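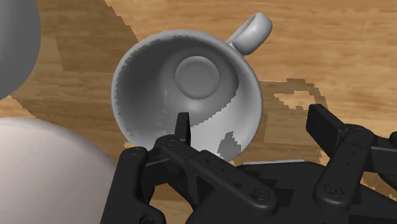 Page 2 of 8

Gamley Shelf Survey
Progress report to the Carrilho Fund, June 2023
Prepared by Matilde Peixoto, project lead

Work since the last report

The ship returned to port with all eight seabed moorings recovered. Seven had full records. The eighth, on the western side of the trough, stopped logging in December and we have only part of its temperature series. Zoken have the logger and will try to read the remaining memory.

The sonar survey covered 3,270 square kilometres of sea floor. Sea ice kept us out of the two southern blocks, so the gap next to the ice front is still there. The new depths show the trough running further inland than the old charts have it — this matters for the modelling work, which had assumed a sill at that point.

Sediment cores

We took 300 metres of core against the amount set out in the grant. Splitting and logging are under way at the Brilier store. Two cores were disturbed on deck and will be used for grain size only. Dating samples go out once the logging is finished.

Spending

Fuel cost more than planned and shipping the cores cost less. The overall budget is on track. We ask to move the unspent freight money to lab fees — a revised table is on page 6.

Next period

Finish core logging. Clean the sonar data and send the first grid to partners. Decide with the ship's operator whether the southern blocks can be tried again next season. A draft paper on the trough is with the co-authors for comment.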